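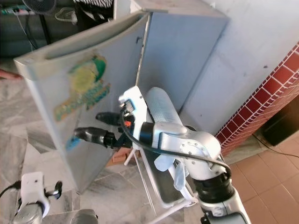
# Ferienwohnung abreisefertig machen (Kurzfassung)

Check-out bei uns im Folleo ist um 9 Uhr, und jedes Mal wird es hektisch. Deshalb mal aufgeschrieben, wie man in einer knappen Stunde rauskommt, ohne dass was von der Kaution abgeht. Gilt so für die meisten Apartments in Tatville, beim Delton ist es fast gleich.

## Am Abend vorher

- Koffer schon zu zwei Dritteln packen. Draußen bleibt nur, was man morgens noch braucht.
- Rechnung an der Rezeption zahlen, die schließt um 16 Uhr! Danach nur noch per Überweisung, und das dauert.
- Reste aufessen. Angebrochene Sachen verschenken, im Flur steht meist ein Regal dafür.
- Shuttle bestellen, falls kein Auto da. Boateng fährt zum Bahnhof, Plätze sind in der Hauptsaison schnell weg. Im Februar kein Problem.

## Morgens, der Reihe nach

1. Betten abziehen. Bezüge auf einen Haufen ins Bad, Handtücher extra. Matratzenschoner drauflassen.
2. Kaffee kochen, frühstücken, dann **sofort** spülen. Wer eine Spülmaschine hat: Kurzprogramm, ausräumen muss man selber.
3. Kühlschrank leeren, einmal feucht auswischen. Wenn man ihn ausschalten soll (steht in der Mappe), Tür offen lassen, sonst müffelt es.
4. Müll trennen und runterbringen. Glas gehört in den Container an der Straße, nicht in den Hof.
5. Heizung auf Stufe 2, Fenster zu. Balkontür nochmal prüfen, die klemmt gern und ist dann garnicht richtig zu.
6. Durchfegen. Besenrein heißt besenrein, wischen muss keiner.

## Letzte Runde

Steckdosen: Ladekabel! Dusche: Shampoo. Unterm Bett, hinter der Tür, Safe. Safe offen stehen lassen.

Zählerstand nur bei Aufenthalten ab vier Wochen, dann einfach Foto machen und mitschicken.

## Schlüssel

Kommt in den Kasten neben dem Eingang, Fach mit der Wohnungsnummer. Bei Wohnung 61 ist das Fach ganz unten und geht schwer auf, bischen ziehen. Beide Schlüssel rein, auch den kleinen vom Keller. Ein fehlender wird voll berechnet.

Wer später raus will, muss am Vortag fragen. Klappt, wenn am selben Tag keiner anreist. Gepäck kann man sonst auch im Abstellraum lassen und nochmal an den Strand.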